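Lesex Flannel-Back Table Cover, White

Item no. 321
Sold by Flatero Home & Craft, Gusovville

The Lesex table cover is a fruit-print white cotton cloth with a brushed backing. It is made for work tables, market stalls and sewing rooms, where a slick cover slides and a plastic one sticks to your arms. The backing holds the cloth in place on wood, laminate and metal tops without clips.

The cover is cut wide enough to hang over the long sides of a standard folding table. Corners are square and the hem is double stitched with white thread. The print is of orange fruit with green leafy tops. Small dark items such as pins, thread ends and elastic bands are easy to find on it. 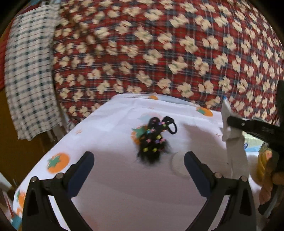
White cloth on a table, with black hair-like fiber and hair ties. Red plaid fabric behind.

Fabric and weight
The top layer is a tight plain weave. It takes an iron on the cotton setting. The backing should not be ironed directly. Expect slight shrinkage in the first wash, mostly along the length. Sizes listed are before washing.

Care
Machine wash warm with other whites. Tumble dry low or line dry. Chlorine bleach is safe on the top layer but will thin the backing over time. Treat wax and glue before washing. Glue that has gone through a hot dryer will usually stay.

Ordering
Single covers ship folded. Packs of 4 ship rolled on a cardboard core, which keeps creases out. Trade cartons hold 32 covers and ship from the Olivares warehouse. For orders over 1,000 pieces, write to Henrik Thiele in trade sales for a quote and lead time. Custom lengths are available on trade orders only.

Returns
Unwashed covers can be returned in the original sleeve. Custom lengths cannot be returned.

Also in this range
Lesex Table Cover, Gray
Lesex Round Cover, White
Lesex Underlay, by the yard (back in stock in March)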